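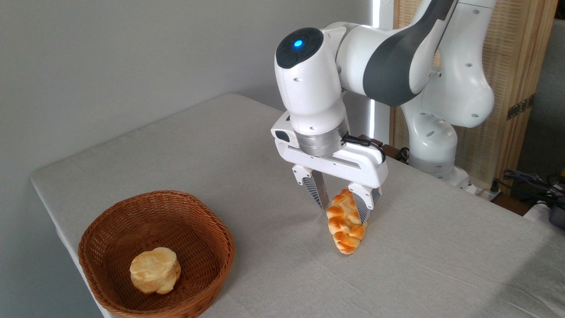 4. Witness appeals after hit-and-run collisions

Figure 4. White and dark-gray robotic arm with a parallel gripper, above a table covered in pale gray cloth.

4.1 Material

The appeals studied in this section were issued by the police press offices in Zarkurness, Stirnley and Cusow. An appeal was included if it concerned a collision in which a driver left before officers arrived and if it asked members of the public to come forward. Repeat appeals for the same collision were treated as one case with several releases. This gave 204 cases. Collisions on private land and in parking lots were left out, as the three offices handle them differently and Stirnley does not publish them at all.

For each case we collected the text of every release, the time it was posted, and the log of calls and online messages that the police linked to it. The logs had been stripped of names and phone numbers before we received them. They hold 722 contacts. A contact could be a call, a web form or a visit to a front desk, and a person who got in touch twice appears twice. We did not try to merge these, because the Cusow log gives no caller reference.

4.2 Coding

Releases were coded with the Babić sheet, which was first drawn up for missing person notices and needed some changes. The item on clothing was widened to cover vehicles, with separate boxes for make, color, damage and direction of travel. We added an item for the place. A place was coded as precise if the release gave a junction, a house number or a named building, and as general if it gave only a road or a district.

Two coders worked on the releases separately and met to settle differences. Most of these had to do with place. Long rural roads caused the trouble: "on the coast road near the garage" is precise to a resident of Zarkurness and means little to a driver passing through. We coded such cases as precise, and the results below should be read with that in mind.

Contacts were sorted by what the person offered. Some had seen the collision itself. Others had seen a vehicle before or after it, had camera footage, or had heard something said. A large remainder offered opinions about the road, asked when it would reopen, or wanted to know who had been hurt. These are kept in the totals but are not counted as useful contacts.

4.3 Results

Releases with a precise place drew more useful contacts than those with a general one. The difference held in all three areas and was largest in Stirnley, where many streets share part of a name. The make and color of the vehicle mattered less than we had expected. Appeals that mentioned damage, such as a missing mirror or a broken headlight, did better, and several of the contacts they drew came from repair shops.

Timing had a clear effect. Appeals posted on the same evening as the collision brought in most of the camera footage. Home and dashboard systems often record over old files within days, and some callers reported that they had looked and found the relevant hours gone. Later appeals still drew people who had seen something, but their accounts were shorter and less sure about the time. In August, when the Cusow press office was short of staff and releases went out late, footage was offered in very few cases.

Asking for footage in plain words also helped. Releases that said only "anyone with information" received fewer recordings than those that named dashboard cameras and doorbells - even when both went out on the same day.

Condolences and tributes from families were included in some of the releases on fatal collisions. These were shared more widely and drew more contacts overall, though most of the increase fell in the group that offered no information about the collision. We found no sign that tributes put witnesses off.

4.4 Limits

The logs record what was linked to a case by the officer on duty. A call made to a general number may never have been linked, and Stirnley staff told us that this happens on busy weekends. The maps used to check place names stopped 900 meters outside each police boundary, so a few junctions on border roads had to be looked up by hand. We also lack any measure of how many people read a given release. A precise place may draw more contacts simply because local pages are more willing to repost a notice that names a corner their readers know.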